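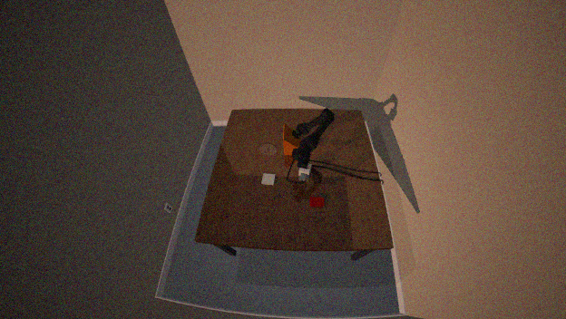 **Prellus open day – notes for week 4**

I promised I'd write this up for anyone who couldn't make the trip to Lunde, so these are my scribbles, slightly tidied! Seija Mustonen ran the simulation demo for us and was very patient with my questions.

The black arm on the wooden table only exists in software. Its job is to pick up a cube, red or white, and the simulator lets you practise that as often as you like. Seija's team did 529 runs in January alone (on one ordinary desktop, which made me jealous).

Things to look at before the seminar:

- the gripper points straight down over the table – why start there?
- the shadow on the wall. Would a camera-based program mind it?
- what would you change between runs?

Bring half a page on the last one. Chapter 7 helps a bit.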